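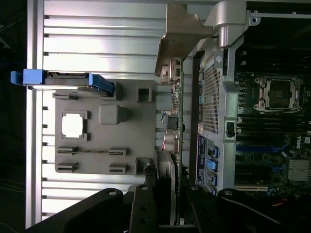 ok thread. taking old desktops and small servers apart, or what I wish I'd had taped to the wall when I started. typing between boxes so bear with me

1/ Background: Pundau is clearing out its old office machines and we get to strip them. Whatever works goes back out to people who need a computer. Whatever doesn't goes in the scrap bin. I do teardown. Maricruz Barajas does testing and she's way more patient than me

2/ First thing. Power cord out, hold the power button down a few seconds, THEN open the side. Every time. Even the one you're sure is dead

3/ Lay the case on its side. Do not try to do this with it standing up. I did my first 7 standing up and my back still remembers

4/ Blue plastic = you're meant to touch it. Handles, latches, clips. If it's blue it probably moves without a screwdriver. Stop reaching for the screwdriver

5/ Drives first. Squeeze, pull, put it somewhere flat, label it before you do anything else. I skipped labels one afternoon in March and it cost us 2 days of matching drives to machines. Milovan Kovačević has not let it go 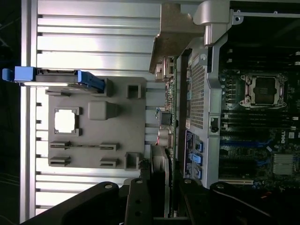 Drive caddy out, blue handle end to the left. Dell board still in the case.

6/ A holder for the small parts is worth it. Drive goes one place, memory goes another, cpu gets its own square spot. Before that we used muffin tins. Muffin tins are fine for screws, terrible for anything with pins or gold edges

7/ CPU. Lift the lever all the way, straight up with the chip, no wiggling. Close the socket frame back down after. An open socket is a bent pin waiting to happen and you will not see it til the board won't post

8/ Memory: both end clips down at the same time, stick pops up, hold it by the short edges. Note which slot it came out of. Yes it matters on some of these boards, no I don't remember which ones, so just note it

9/ Cards. This is where people get impatient. Undo whatever holds the bracket at the back, check for a little catch at the slot end, then pull straight up. Even pressure. If it fights you somethings still latched

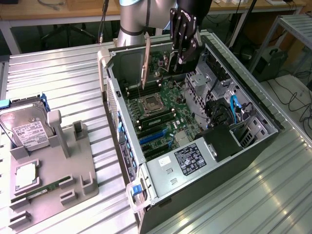 10/ and going back in is the same thing backwards. Line up the edge over the slot, look at it from the side, look again, press flat. Rocking it in corner by corner is how Stavros Hoxha cracked a slot, he told me I could say that

11/ Leave the power supply alone unless it's bad. I mean unscrew it and swap it, fine. Never open one up. Not negotiable

12/ Dust. Soft brush and short bursts of air, hold the fan blades still with a finger. Do it outside if you can, Guido Bianchini's sweater was never the same

13/ Someone asked what we write down. Model, serial, what came out, what slot, what's missing, initials. All goes in Kevero (our inventory sheet, it's just a spreadsheet with a name). We're at 306 machines in there, goal is 700. lol. we'll see

14/ Also asked: do you wipe drives yourselves. Yes, seperate station, separate person, logged. A drive that won't wipe gets drilled. No exceptions for nice big ones

15/ Gloves? I don't. Case edges are sharp tho and I have the hands to prove it. Wrist strap yes, always, clip it to bare metal
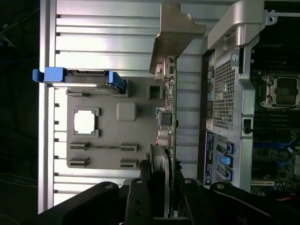

Carrier parked at the top of the gray tray, green card on edge in the middle.

16/ Things I'd tell past me: take a phone pic before you unplug any cable. Then another one closer. Front panel wires are tiny and the labels on the board are tinier

17/ Screws go back in the hole they came from if the part's coming off for good. Sounds dumb, saves so much hunting

18/ next batch gets opened 27th May, evening, same room. Bring a #2 Phillips if you own one, ours keep walking off. Lenni Ruotsalainen has the door code

19/ will do a testing thread if Maricruz lets me follow her around. ok back to it, boxes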